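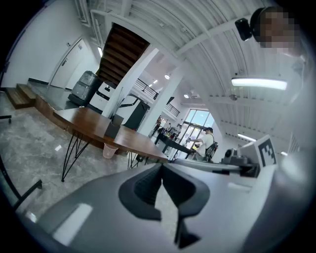
Keeping a small station on the air: Didier Marchal on Ronarlow

Category: Audio Software / Interviews
2025-02-15
By Araceli Esteban

Didier Marchal wrote the first version of Ronarlow for one station, and he did not plan to give it to anyone else. The program takes the audio stream of a small radio station, listens for trouble, and switches to a backup source when the main one fails. It now runs at 10 community stations, most of them with no engineer on site at night.

"The station in Isley kept going silent in the early morning," Marchal says. "The studio computer would lose its sound card and the encoder would go on sending nothing. As far as the server could tell, all was well. Listeners got silence for three hours."

His first attempt was a script that checked the level and sent an email when it dropped too low. It was not much help. The emails arrived while everyone was asleep, and many of them were false alarms. A late-night program on the same station played a lot of quiet piano music, and the script took every long pause for a fault.

Ronarlow handles this with two settings, a level and a time. The stream has to stay under the level for the whole of the set time before anything happens. Marchal ships the program with the time set to 3715 milliseconds, a number users often ask him about.

"I measured the longest pause in that piano program and added a bit," he says. "A round number would have done just as well. I've left it alone because people have written it down in their own notes by now. If you run a talk station you can go lower. For classical you should go a good deal higher."

When the time runs out, the program moves to the backup source over a fade of 2000 milliseconds. The backup can be a second stream or a folder of files on the local disk. Marchal prefers the folder. A second stream often comes through the same router as the first, he says, and then both go down together.

The harder problem was the return. Early versions went back to the main source the moment they heard any sound on it. With a loose cable that meant jumping back and forth all night. Killian Hoarau, who looks after the stream at Maihi, reported it in November and sent Marchal a recording.

"It was very unpleasant to listen to," Marchal says. "You got half a word, then music, then half a word. I had tested with the cable in and the cable out. I hadn't tested with a bad cable."

The current version waits until the main source has been steady for a full minute. Users can also turn off the automatic return and switch back by hand. Hoarau does it that way. "I want to hear what happened before I put it back on the air," he says. "The log tells me when it switched. It doesn't tell me what the fault sounded like."

A short recording of each fault is on Marchal's list. He has it working on his own machine, but the files are large and he has not decided how long the program should keep them. He would also like to show left and right levels separately. At present a stream with one dead channel counts as healthy, and he calls this the biggest gap in the program.

"Someone listening on a kitchen radio won't notice," he says. "Someone with headphones will notice right away, and they'll call the station."

There is no Mac version. Anatole Aubert wrote the Linux installer, and Marchal looks after Windows himself. He is often asked to add a scheduler, so that stations could run their whole playlist from Ronarlow, and he has said no each time. Plenty of programs do that job, he says, and a station whose scheduler has crashed needs the backup to be running somewhere else.

He gives the same advice to every new user. Install it on a separate computer, put at least an evening's worth of audio in the backup folder, and then pull the plug on the main source during a quiet hour.

"Most people skip the last part," he says. "Then they write to me that it didn't switch, and the folder path is wrong."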